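Learning the Way Through the Door

The students of the Bristunberg robotics club meet every Tuesday in a classroom on the second floor, and for much of the past term they have worked without touching a machine. Their project, named Nekeck, asks a simulated robot to find its way through a house it has never visited.

Damián Quiroga, who teaches the course, divides the club into teams of two. One student prepares the rooms and the other writes the navigation program, and at midterm they trade places. Doors receive the most attention. A program that handles an open hall with ease may stop at a door frame, or treat a shadow on the floor as an obstacle.

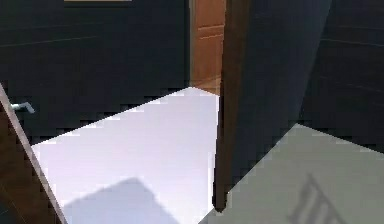

Each team must submit 10 test runs with a written account of every failure. By February the shared log held 411 entries, many of them concerned with a single doorway – the one between the corridor and the room beside it.

"I changed the lighting and my program refused to enter," said Gijs De Graaf, a second-year member. "I had to go back and ask what it was using to decide where the floor ended."

The club will present Nekeck at the spring open house, where visitors may choose a starting point and watch the programs attempt the route. Applications for next year's teams are accepted at the school office.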